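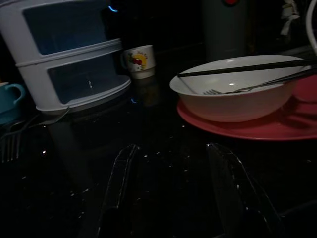
Small kitchens run out of drawers before they run out of anything else. The rentals above the shops in Arkville are a good case. Most were fitted out with one run of counter, one sink and two drawers, and one of those drawers sticks. Tenants buy their own storage and put it where it fits. A white plastic unit with two stacked drawers can live right on the surface, with the mugs and bowls kept next to it. The fronts are translucent, so you get a rough idea of what is inside before you pull. The forks can end up lying in front of it anyway, within reach of the mugs, and plenty of people leave them there.

I spent part of September looking at how people in these apartments keep their dishes. The building on Wurard Street has kitchens with 3 feet of clear counter, measured between the sink and the wall. One tenant keeps everything for two people in that space and pays $420 a month less than she did for a place with a full pantry. She does not miss the pantry. She does miss having a place to put a wet pan.

The first thing most people cut is the matching set. Kereama, the secondhand shop at the bottom of the hill, sells plates and mugs one at a time, and its shelves held 253 mugs at the last stock check. People buy two or three they like and stop. Character mugs go quickly. A white one with Hello Kitty on it costs the same as a plain one and is easier to tell apart at breakfast.

Color helps in the same way. If each person has a plate in a different color, the dirty ones have an owner, and they tend to get washed.

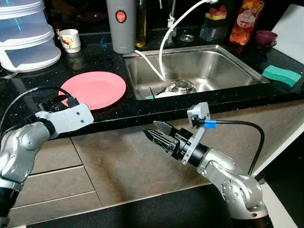
Washing up in a kitchen this size is mostly a question of where things wait. With no drying rack, the sink has to do two jobs, and a clear bowl turned upside down near the drain takes up a good part of the basin. Plates do better on the counter to the left, where a pink one can lie flat against the black and not get lost. The sponge goes on the other side. A green one on the counter edge by the basin is easy to grab, and easy to knock in.

Dark speckled counters hide crumbs well – too well, some tenants say – so wipe them by habit and not by eye. Firumano, a housewares store two blocks over, sells a folding rack that sits across the basin and holds six plates. It is 400 millimeters long, which is too short for some of the older sinks, so measure first.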